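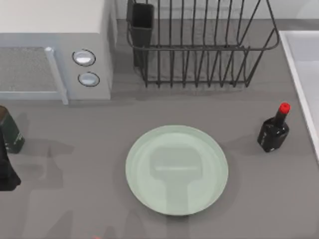

Der Arm heißt Gomach und wird seit August in unserer Gemeinschaftswerkstatt in der Postier gebaut. Er hat sechs Achsen, gedruckte Gelenkschalen und einen Parallelgreifer, den Ilona Bognár konstruiert hat. Alle Bewegungen laufen zuerst in der Simulation, erst danach am echten Aufbau. Die Testküche besteht aus einer grauen Arbeitsplatte mit Mikrowelle, Abtropfgestell und Spülbecken. Für die ersten Greifversuche ist der blassgrüne Teller vorgesehen, der frei auf der Platte liegt; der Schatten des Greifers fällt quer darüber. Die schwarze Flasche mit der roten Kappe, rechts vom Teller, kommt danach an die Reihe. Ziel ist, den Teller am Rand zu fassen und in das Gestell zu stellen.

Stand der Arbeiten: 12. November 2019 (Dienstag)

Simulation
Die Szene hat Ilona aufgebaut. Die Steuerung ist dieselbe wie später am echten Arm, nur die Motortreiber sind ersetzt. Bisher sind 481 Durchläufe gespeichert. Bei 44 davon hat der Greifer den Teller verschoben, ohne ihn anzuheben. Die Reibwerte der Fingerbeläge sind noch geschätzt und werden nachgemessen.

Mechanik
Reichweite 920 mm bei gestrecktem Arm. Die Schulter läuft über einen Zahnriemen, die übrigen Achsen sind direkt angetrieben. Das Ellbogengelenk ist in Version 3, die beiden Vorgänger sind an der Klemmung gerissen. Gedruckt wird mit vier Außenwänden, Schrauben sitzen in Messingeinsätzen.

Elektronik
Netzteil und Treiber stecken in einem alten Whitlock-Gehäuse, das noch im Regal lag. Der Not-Aus trennt die Motorspannung, der Rechner bleibt an. Die Kabel zum Handgelenk sind zu kurz und müssen neu gezogen werden.

Software
Die Bahnplanung heißt bei uns Gindura und liegt auf dem Werkstattserver. Wer mitarbeiten will, bekommt von Ilona einen Zugang. Offen sind noch die Kollisionsprüfung am Abtropfgestell und eine langsamere Anfahrt kurz vor dem Tellerrand.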